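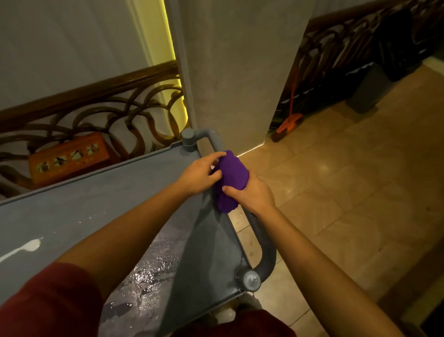

Cart cleaning, a thread (1/14)

Okay, a few of you asked how I keep the gray utility cart from turning into a science project, and my reply got so long that I'm breaking it up into posts. Get a drink, settle in, I do go on a bit.

2/14
First, which cart. Mine is the Trarkard, the gray plastic one with the curved push handle and a little raised lip around the shelf. I love that lip. It has saved me from so many rolling onions. It's also where every crumb, drip and sticky thing in my life goes to retire, so most of this thread is really about the lip.

3/14
Take everything off. I know, I know, I used to wipe around the stuff too (the plant, the mail, the jar of clothespins) and then wonder why there were rings. It takes two minutes to move it all to the dining table and the whole job goes faster after that.

4/14
Dry crumbs go first, before any water comes near it. I use an old pastry brush and sweep toward one corner, then into my hand. Wet flour is paste, my friends. I learned this in November during the great pie weekend and I was picking at that shelf with a toothpick for most of an evening.

5/14
Then water, and more of it than you'd think. I sprinkle it right on the plastic and let it sit in a few little puddles while I go do something else. Warm is nice. You want the dried-on spots to soften up so you aren't leaning on them with your whole body.

6/14
For the greasy patches I put down a splash of cream cleaner. I've been using the Garg one, a small blob straight on the shelf, and it goes a long way. If you use too much you'll be rinsing until supper. Try it on the underside first if your cart is a darker color, I've heard of it leaving a haze.

7/14
The cloth! Everybody wants to know about the purple cloth. It came in a bundle from Getumance and it's just a soft cloth, nothing fancy, but it's such a cheerful color that I never lose it in the laundry. The purple ones are for the cart and the counters, and they don't go anywhere near the bathroom. House rule.

8/14
I don't fold it neatly, by the way. I've seen the videos where people fold the cloth in quarters and turn to a fresh side each time, and it's very elegant, and I bunch mine up into a wad and use both hands. One hand holds it steady, the other does the pushing. You can get so much more pressure down into the edge where the shelf meets the handle!

9/14
Work along that edge slowly. Thumb into the cloth, press it into the corner, drag it toward you, flip, do it again. The corner posts have round caps on top and they get a swipe too (they collect a ring of gray fuzz around the bottom that you won't notice until you're eye level with it, looking for an earring).

10/14
The handle has ridges for grip and they hold on to whatever was on your hands last. At my house that's butter. Wrap the damp cloth all the way around the bar and twist as you go down. If the ridges are really bad, an old toothbrush.

11/14
Rinse the cloth, wring it out hard, and go over the whole shelf again to pick up the cleaner. Then once more. I know it looks done after the first pass but wait till it dries, the white film comes right back and you'll be annoyed with me.

12/14
Someone asked if I do this in the kitchen. No, I roll it out by the stairs, where there's more room to get at the sides. The only trouble is that the railing is the old-fashioned kind with loops and swirls in dark wood, and once I'm standing there with a cloth in my hand I start seeing dust in every single curl. That's a different thread. That's possibly a different month.

13/14
Dry it with a towel before you load it back up, especially along the lip, and don't forget the lower part. Then put back only what belongs there. I found 3 rolls of tape and a birthday candle on mine last time, and I had been out buying tape.

14/14
How often? The quick wipe most evenings, the full business when it starts to feel tacky. For those asking whether the Ukum cart cleans up the same way, I haven't owned one, but my sister has it and says the handle comes off, so I'm a little jealous. Send me your railing tips, please, I'm going to need them.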